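Bildungswerk Bronutham
Lehrgang Hauswirtschaftliche Grundlagen, Modul 3
Begleitskript zur Einheit: Trinkgefäße und Holzoberflächen im Gemeinschaftsbereich
Stand: Sonntag, 9. Februar 2025

1. Gegenstand der Einheit

Die Einheit behandelt den Umgang mit Trinkgefäßen an Gemeinschaftstischen sowie die laufende Pflege der Tischflächen aus Holz. Sie schließt an die Einheit vom November an, in der das Spülen besprochen wurde; Wassertemperatur und Dosierung werden hier nicht wiederholt. Vorausgesetzt wird außerdem der Hygieneplan des Hauses, der in den Räumen Tindthorpe und Cutport aushängt.

2. Sichtung vor dem Abräumen

Vor dem Abräumen wird die Fläche gesichtet. Festzustellen ist, welche Gefäße offen stehen, ob sich darin noch Flüssigkeit befindet und welche Teile zerbrechlich sind. Transparente Gefäße verdienen besondere Aufmerksamkeit, da sie sich auf hellem Holz nur schwach abheben und beim Wischen leicht angestoßen werden. In Abb. 1 ist dies an dem klaren Glasbecher oberhalb des schwarzen und links des blauen Bechers nachzuvollziehen. Auch dunkle Gefäße sind nicht unproblematisch: Ein Rest Kaffee oder Tee ist vor einer schwarzen Innenwand von oben kaum zu erkennen. Eine hellere Innenseite erleichtert die Kontrolle.

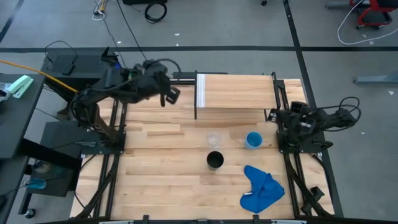
Ob man die Gefäße nicht einfach ineinanderstellen und in einem Gang wegtragen könne, wurde an dieser Stelle gefragt; bei gleichen Bechern gehe das doch schneller und habe im eigenen Betrieb noch nie zu Bruch geführt.

Für gleichartige, unzerbrechliche und leere Becher ist das Stapeln zulässig. Glas wird in diesem Lehrgang grundsätzlich einzeln getragen. Bei ungleichen Durchmessern verkanten die Ränder, und beim Trennen entsteht Zug auf die Wandung. Ferner gelangt die benutzte Außenseite des einen Gefäßes an den Trinkrand des anderen, was nach der Benutzung hinnehmbar ist, beim Einräumen sauberer Ware jedoch nicht.

3. Reihenfolge der Arbeitsschritte

a) Glas zuerst abräumen und gesondert abstellen.
b) Übrige Becher nach Größe ordnen, Reste ausgießen.
c) Textilien aufnehmen, ausschütteln und der Wäsche zuführen oder glatt zusammenlegen.
d) Fläche nebelfeucht in Faserrichtung wischen, anschließend trockenreiben.
e) Gefäße nach dem Spülen auf das vorgesehene Bord zurückstellen.

Zu c): Ein zerknülltes Tuch auf dem Tisch gilt als benutzt, auch wenn es sauber aussieht. Es wird weder zum Nachpolieren von Gläsern noch als Unterlage verwendet. Tücher für Geschirr und Tücher für Flächen sind farblich zu trennen – welche Farbe welchem Zweck dient, legt der Hygieneplan fest.

4. Standfestigkeit

Hohe Becher mit schmalerem Fuß werden am unteren Drittel gefasst und mit der ganzen Standfläche abgesetzt. Das Absetzen auf Fugen oder an der Tischkante ist zu vermeiden. Auf erhöhten Borden stehen niedrige Gefäße vorn und hohe hinten, damit beim Greifen nichts umgestoßen wird. Für die Übungen werden die Becher mit höchstens zwei Dritteln ihres Fassungsvermögens befüllt; der Messkrug fasst 700 ml und ist nach jeder Gruppe zu leeren.

5. Beurteilung der Holzfläche

Eine glänzende Holzfläche lässt sich am besten bei schräg einfallendem Licht beurteilen. Spiegelungen der Deckenbeleuchtung werden von Ungeübten häufig für Wischstreifen gehalten. Zur Unterscheidung wechselt man den Standort: Wandert der helle Streifen mit, handelt es sich um eine Spiegelung. Kratzer behalten ihre Lage. Kurze dunkle Kratzer werden im Pflegeblatt vermerkt und erst bei der nächsten Grundpflege bearbeitet, sofern die Oberfläche sich dort nicht rau anfühlt.

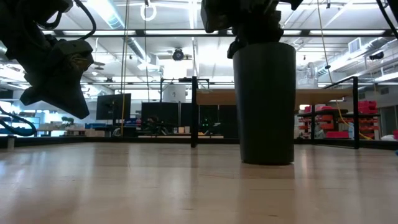 Abb. 2: Hoher, dunkel graugrüner Becher auf glänzender heller Holzfläche mit feinen Fugen und Kratzern.

Feuchte Becherböden hinterlassen Ränder. Diese sind sofort trocken aufzunehmen. Ältere Ränder auf geölten Flächen werden mit dem Pflegemittel Lacerda nach Anweisung der Lehrkraft behandelt; auf lackierten Flächen kommt es nicht zum Einsatz. Scheuermilch und raue Schwämme sind in beiden Fällen ausgeschlossen. Das Mittel steht verschlossen im Schrank des Raumes Cutport, die Ausgabe erfolgt gegen Unterschrift.

6. Aufgaben zur Nachbereitung

Halten Sie für einen Tisch in Ihrem Betrieb schriftlich fest, welche Gefäße dort üblicherweise verwendet werden und in welcher Folge Sie sie abräumen. Prüfen Sie die Fläche aus zwei Blickrichtungen und tragen Sie Kratzer und Ränder in das Pflegeblatt ein. Der Umfang soll 2 Seiten nicht überschreiten. Für die Modulnote werden höchstens 100 Punkte vergeben. Die Abgabe erfolgt im Raum Tindthorpe vor Beginn der nächsten Einheit.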